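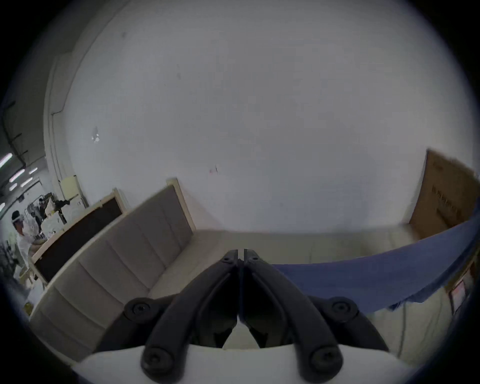
Two hand-held grippers, one blue fabric

For the last weeks I was comparing two hand-held grippers for my bedding project, the Jemitz and the Kokell. Both of them carry a camera on top with a very wide lens, and both are moved by hand, so the person does the work of the arm. I wanted to know which one I can use for 20 minutes without getting angry.

I started with the Jemitz. The fingers close nicely, but the grip is made for a bigger hand than mine, and after 10 minutes my thumb wanted to stop. On thin cloth it also had the habit to pinch only the top layer of a fold. My friend Alfredo Fajardo told me to put softer pads on the tips. I tried it, and it helped with cotton, less with anything smooth.

The Kokell is heavier, 70 grams more on my kitchen scale, but the weight sits closer to the wrist and I feel it less. It has long black curved fingers which come together at a narrow point, so I can go into a fold from the side and take the edge of the fabric. On a bed this matters a lot. A cup on a table waits for you, but a sheet changes its shape every time you touch it.
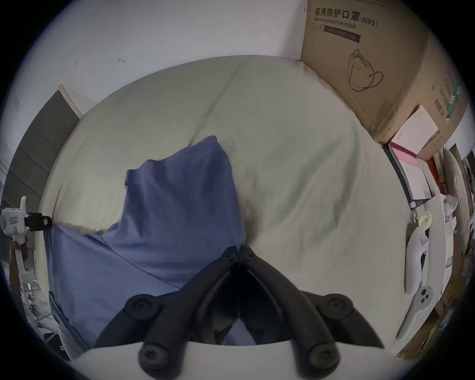 The other question was the camera. With the wide lens I can see both fingertips and also the headboard and the wall, and this is useful later, when the software must find out where the gripper was in the room. A plain wall gives it very little to hold on to. Things with printed letters or strong edges are much better for this, and I stopped tidying them away before I record.

With the Magbanua software I lost the tracking in 7 recordings, nearly always when I turned the wrist fast. Surnasura was more patient with me, but it is slow to process and its manual is not easy to read. I still did not decide between them.

For the gripper I decided: I keep the Kokell. Next I want to try it with a pillowcase, where one finger has to go inside and the other must stay out.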